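## 4. Recogida de objetos blandos con dos pinzas

Manual de prácticas del club de robótica Nirascombe, revisión de marzo de 2021.

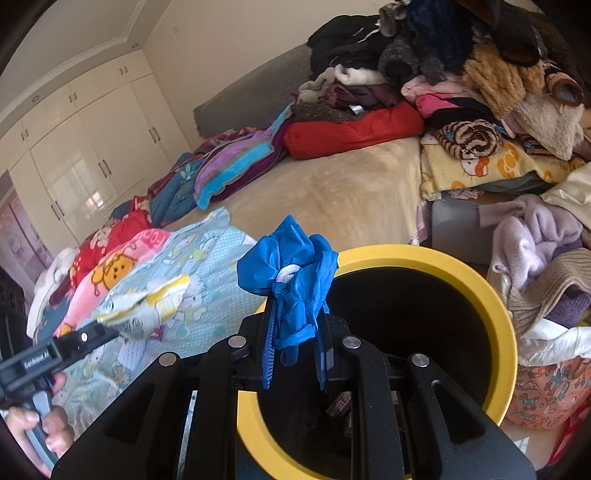
Este apartado cubre la toma de demostraciones con dos pinzas de mano. El apartado 3 (calibración) debe estar completado. Cada alumno graba 8 series por sesión.

1. Sujete una pinza en cada mano, con los dedos cerrados alrededor de la empuñadura.
2. Abra y cierre ambas mordazas 2 veces. El recorrido debe ser completo y sin saltos.
3. Inicie la grabación en el programa Plamton y espere el aviso sonoro.
4. Agarre el plástico o el envoltorio por un pliegue, con las puntas de los dedos de la pinza.
5. Levante el objeto en vertical y llévelo hasta la boca del recipiente.
6. Abra la mordaza dentro del borde. Mantenga la posición hasta que el objeto se desprenda.
7. Detenga la grabación y anote el número de serie en la hoja.

**Nota.** Los plásticos finos tienden a quedarse pegados a los dedos de la pinza. Si ocurre, repita el paso 6 sin sacudir la herramienta y marque la serie con la letra P.

**Nota.** Una serie no debe superar los 50 segundos. Las más largas se descartan al importar.

**Precaución.** No apoye la pinza sobre mantas o tejidos de pelo con la mordaza abierta: las fibras pueden entrar en las guías.

Para transferir los archivos al equipo Sharifi, véase el apartado 5. El código de error 210 se describe en el anexo B.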